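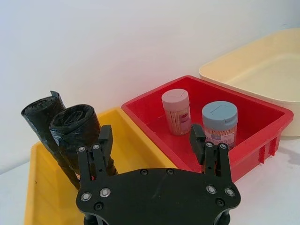
*Black bag rolls, currently living in the yellow bin.*

**Ticket 1423: coloured bins, bag rolls won't stay put**
Opened November 10, 2020
Status: still open, sort of

Hi again! Me with the bins. I ordered the Lilus tabletop bins from Treltance back in March, and I love the colours, but I'm having trouble with the sorting and I'd like some advice before I buy any more.

The plan was yellow for bag rolls, red for cloths and cream for odds and ends. The trouble is the yellow one. It's shallow and the sides slope, so a roll won't stand up straight in it. It leans over, then the loose end starts to unwind, and by the end of the week I've got a tail of black plastic hanging over the side (so annoying when you only want one bag).

What I've tried so far:

- Laying the rolls flat. Fine until you pull a bag, then the whole roll spins.
- A rubber band around each one. Works, but I keep losing the bands.
- Propping 2 rolls on an angle, ends up. Best so far!
- A cardboard divider cut from a Fuchs shoebox. Lasted 3 days and went soggy. 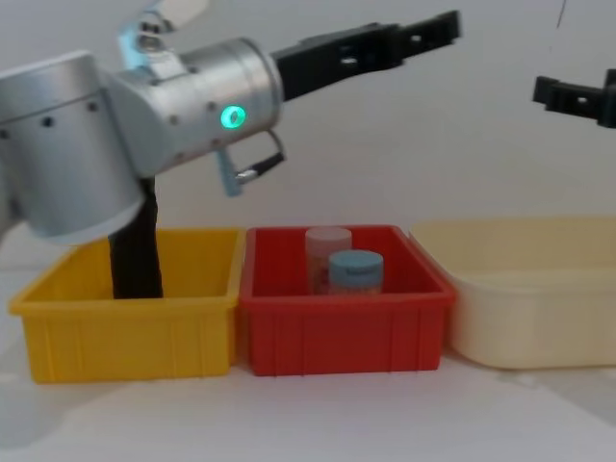
*Bins in a row, yellow next to red, cream down the far end.*

I've also played with the order. Having yellow and red side by side suits me, as I grab a bag and a cloth together nearly every time. Cream can stay out at the end, I hardly go in there.

**Update, same day:** your reply suggested the Selent deep insert. I measured, and it's 46 mm too long for my bin, so that's a no unless it comes in a shorter size. Does it? If not, I'd be happy with a clip or some kind of peg to hold the loose end down. Yellow if you've got it, but any colour will do.

Please leave the ticket open till I hear back about the sizes. Thanks heaps!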